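Small electric steamer, buns with wet bottoms -- what do you do?

felov_kitchen
Oct 8, 2018
Hello all. I steam frozen buns for lunch, 200 grams of water, lid on. The tops are fine but the bottoms become sticky. I keep everything against the wall.

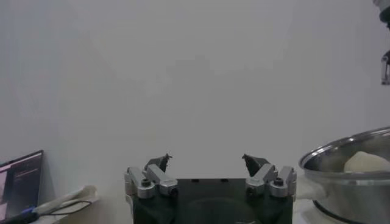

My question is about the paper. Do you put a square under every bun, or grease the tray? I want to keep my corner simple. The wall there is plain and off-white, so I worry also about the steam leaving marks on it. In March I used cabbage leaves, but the taste was too strong.

Womer
Paper, always. And take the lid off slowly, so the drops don't fall on the buns. I put the lid flat on the table beside the pot, and a plate on the other side.
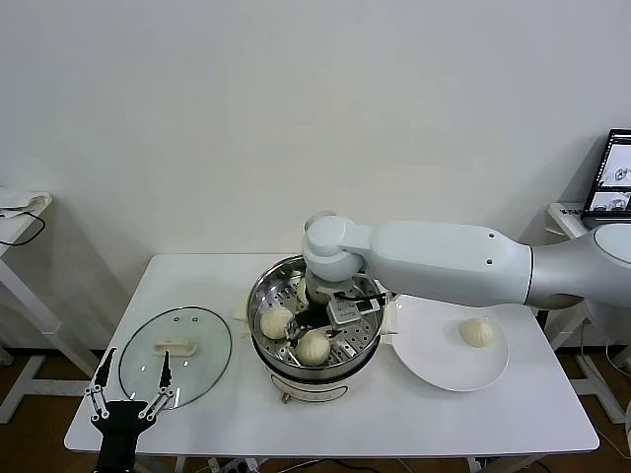
Then I move them one by one, with a short rest between. If you pull the bun too early, the skin stays on the metal.

gough147
I don't agree about the paper. It holds water. A little oil on the tray is enough, and the steam holes stay open.

Womer
Oil makes the bottom yellow. We tried both at Rallbridge and went back to paper.

felov_kitchen
Thank you both. Should I wait 30 seconds before the first one?
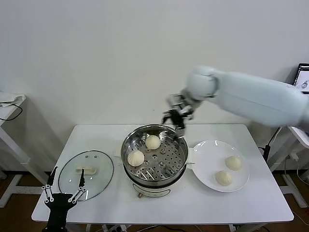 Two on the plate, two still on the tray

gough147
Wait longer, I would say two minutes. And please try the oil one time.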